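Werkstattbuch, Freitag, 8:40 Uhr

Heute Vormittag: Arbeitsregeln für die Greifversuche mit den Schubladenboxen überarbeitet. Die alte Fassung hing noch vom Sommer an der Tür und passte nicht mehr zu dem, was wir machen.

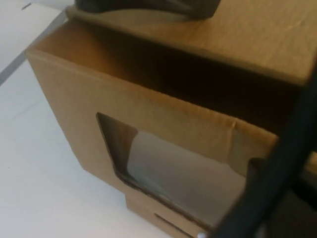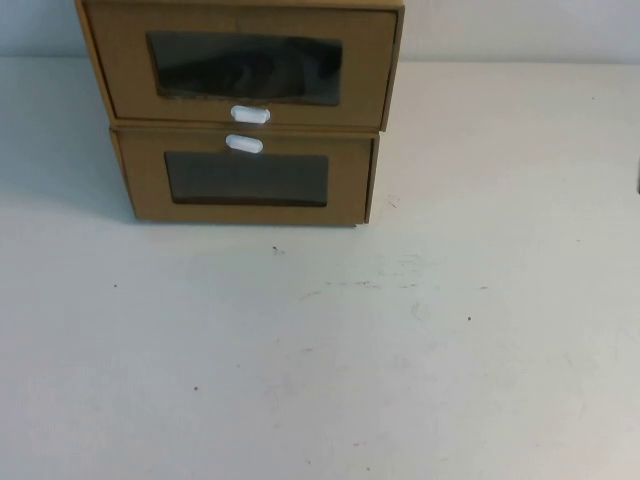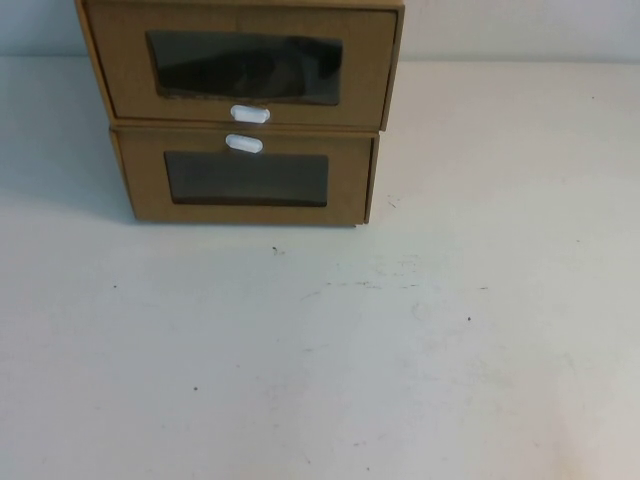 Arbeitsgruppe Manipulation und Sicherheit · Werkstatt Nallent

Ich schreibe zuerst auf, was ab jetzt gilt, danach die offenen Punkte. Bitte korrigiert mein Deutsch, wenn etwas missverständlich ist, besonders bei den Regeln.

Aufbau. Die zwei Boxen aus Karton stehen direkt aufeinander, hinten auf dem Tisch, mit den weißen Griffen nach vorne. Die obere Box ist etwas breiter als die untere, darum kann man die Kanten nicht auf beiden Seiten bündig stellen. Maëlys Renaud möchte trotzdem eine feste Lage im Protokoll haben. Wir haben uns geeinigt: Bezug ist die untere Box, die obere wird nur nach Augenmaß gesetzt, und die Abweichung wird notiert.

Griffe. Die beiden Griffe liegen dicht übereinander, einer über der Fuge und einer darunter. Für die Anweisung an den Bediener heißt das: immer "oberer Griff" oder "unterer Griff" sagen, niemals "der Griff in der Mitte". Dieser Fehler stand 2 Mal in den alten Blättern.

Hände. Solange die Antriebe freigegeben sind, greift niemand zwischen Finger und Karton, auch nicht schnell zum Geraderücken. Zuerst Halt drücken, dann laut "frei" sagen, dann anfassen. Die Person am Halttaster bedient nichts anderes. Apolline fragt, ob das auch bei reduzierter Geschwindigkeit gilt. Ja, es gilt auch dann.

Tisch. Auf der weißen Platte sind kleine dunkle Punkte und graue Wischspuren. Vor jeder Serie abwischen. Was danach noch bleibt, wird ins Blatt eingetragen und während der Serie nicht mehr berührt. Halb geputzt ist für den Vergleich schlechter als gar nicht geputzt.

Karton. Ausgeschnittene Ränder und Falten vor dem Start prüfen. Bei einem neuen Riss oder Knick wird die Box getauscht und die Serie bekommt eine neue Nummer. Kein Klebeband an der Vorderseite.

Ablage. Protokolle kommen in Skirero unter Branano, Blatt 357 ist die aktuelle Vorlage. Die Vorlage davor bitte nicht mehr kopieren, dort fehlt das Feld für den Halttaster.

Offen:
Apolline Riviere liest die Regel für die Hände noch einmal gegen.
Bei Unnithan nachfragen, ob 3 Ersatzboxen lieferbar sind.
Beleuchtung: der Schatten fällt links neben den Stapel. Ich weiß noch nicht, ob wir dafür eine Vorgabe brauchen.
Neue Fassung ausdrucken und an die Tür hängen, die alte wegwerfen.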